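Kildale moves lamp handling to hand-taught grippers at Ellport site

Apr 11, 2026 — Ellport
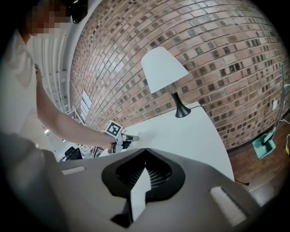
A worker with a hand-held gripper at a table set with a lamp, Ellport.

Kildale, which cleans and restocks furnished rental units, has started using hand-held grippers at its Ellport site to record how its staff handle household items. The recordings are used to train a pair of robot arms that the company plans to put on its night shift in July.

The first item on the list is the table lamp. Lamps make up a large share of what comes back from rentals, and they are awkward for a machine: the shade dents, the stem is thin, and the cord has to go somewhere. Staff pick the lamp up, turn it, set it down and route the cord, repeating the sequence with different lamps and from different sides of the table. The target is 1000 recorded handlings per item type. Lamps stand at almost 400.

The grippers carry printed markers so that their position can be worked out after the session, and the person doing the work also wears a head-mounted device. No arm is present during recording. The worker's own reach and wrist motion supply the path, and the software from Trerkby, the supplier, converts it into something an arm can follow.

Twelve employees have been trained on the tools. Under the present schedule each of them spends two hours of a shift recording and the rest on regular work. Recording hours are paid at the same rate as bench hours, with a small supplement for the head-worn equipment, which some staff have said presses on the forehead after the first hour.

Kristaps Kivi, who runs the Ellport floor, said the change in daily routine has been larger than expected. "People here work fast and use both hands without thinking about it. With the grippers you have two fingers on each side. You have to slow down, and you have to decide what you are going to do before you do it."

Output at the packing benches fell when the sessions began. Kildale has lowered the bench quota for anyone on a recording day and has moved the lamp returns to a separate rack, so that the same lamps are not handled twice. A request from staff for a second rack, closer to the recording table, has been approved.

The arms will take over sorting and staging of returned items at night, a job now shared among the late crew. Kildale says that no positions will be cut this year and that late-crew staff will be offered day hours or a new role checking staged items in the morning. The checking role comes with a lower lifting limit. It also ends the night premium, and that point is still being discussed with employees.

Tarmo Mockus, a packer on the late crew and one of the trained operators, said he expects to take the checking job. "The lifting I will not miss. The premium I will. They should settle that before July." He added that operators had asked for a say in which items are recorded next — the current plan puts kitchenware after lamps, while most of the crew would start with folding chairs, the heaviest regular return.

Kildale has also agreed to limits on how the recordings are used. Head-worn video is kept for training the arms and is not used to measure individual speed. Faces are blurred before files leave the building. Operators can ask for a session to be deleted on the same day without giving a reason.

Rozīte, the company's smaller site, will get the hand-held tools only if the night shift at Ellport meets its breakage target. The arms will run behind a fixed barrier, with one employee on call. Kildale has not published the cost of the system.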